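Priltier
Grippers | Arms | Controllers | Spares | Hire | Support

Home > Grippers > Small electric > Munix flat-jaw gripper

Munix flat-jaw gripper, short body

Order code: PR-MX-F
Price: £286 excluding VAT
Availability: in stock, leaves us the next working day if ordered before 2 p.m.

The Munix is a small two-jaw electric gripper for light tabletop arms. It has flat faces, a short body and one cable. We sell it for bench work with household-sized items: cups, cartons, sachets, sponges, bottle tops. It isn't meant for machine tending or for anything with swarf or coolant about.

We stock it beside the Sqalli three-finger and the Girkia suction head, and most customers who ring us are choosing between those three. The notes further down the page come from our own bench.

What you get

Gripper body with flat jaws fitted
Mounting plate and four screws
Connecting cable
One spare pair of jaws
Printed wiring sheet

The controller is sold separately. If you already run a Sqalli controller you can keep it, but you will need the adaptor lead (PR-AD-2) and firmware from October or later.

Specification

Type: electric, two parallel jaws
Weight with mounting plate: 400 g
Recommended load: 900 g, held centrally
Supply: 24 V DC
Jaw faces: flat, replaceable
Position feedback: yes
Force setting: eight steps
Warranty: one year, jaws excluded

The recommended load assumes slow moves and a dry object with two flat sides. For round or soft items, work to half that figure and test before you leave it running.

How it compares

Munix flat-jaw. Best of the three on cartons and anything with straight sides. It picks up a paper cup without crushing it at force step two. At step four the cup folds. It struggles with thin packets lying flat, and you have to come in at a shallow angle and catch an edge. Balls and caps need the jaws well centred or they shoot out sideways.

Sqalli three-finger. Better on round things, and more forgiving if your camera calibration is slightly out. It is heavier and wider, so it knocks into neighbouring items on a crowded table. Costs more, and the finger pads wear faster.

Girkia suction head. Lifts a flat sealed packet at the first try most times. No use on sponge or foam, and poor on open cups. You also need an air supply, which puts some people off.

We ran the Munix for 1,092 picks on mixed items before listing it. One pair of jaws lasted the whole run. The cable clip came loose twice and we now fit a different clip before dispatch.

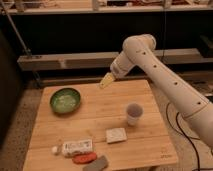
Flat-faced gripper over the mixed-item table, with bowl, cup, packet and carton set out.

Fitting

1. Switch off the arm and controller at the wall.
2. Bolt the plate to the wrist. Hand tight first, then a quarter turn.
3. Run the cable back along the arm with enough slack for the elbow to bend fully both ways.
4. Power up and run the homing routine with nothing between the jaws.
5. Enter the new tool length. The figure is on the wiring sheet.

Start at force step one and work up. The factory setting is step five, too strong for cups and cartons.

Questions we get asked

Can I fit my own jaws?
Yes. Two screws each side. The hole drawing is on the Support page. Keep each jaw light and run homing again afterwards.

Does it hold if the power drops?
It keeps its position but the grip slackens over a few minutes. Don't rely on it with anything breakable.

Can I try one first?
We hire the Munix, Sqalli and Girkia by the week. The hire charge comes off the price if you buy within the month.

Also needed

Controller, single axis (PR-C1)
Adaptor lead for Sqalli controllers (PR-AD-2)
Spare flat jaws, pair (PR-MX-J)

Add to basket | Ask about hire | Download wiring sheet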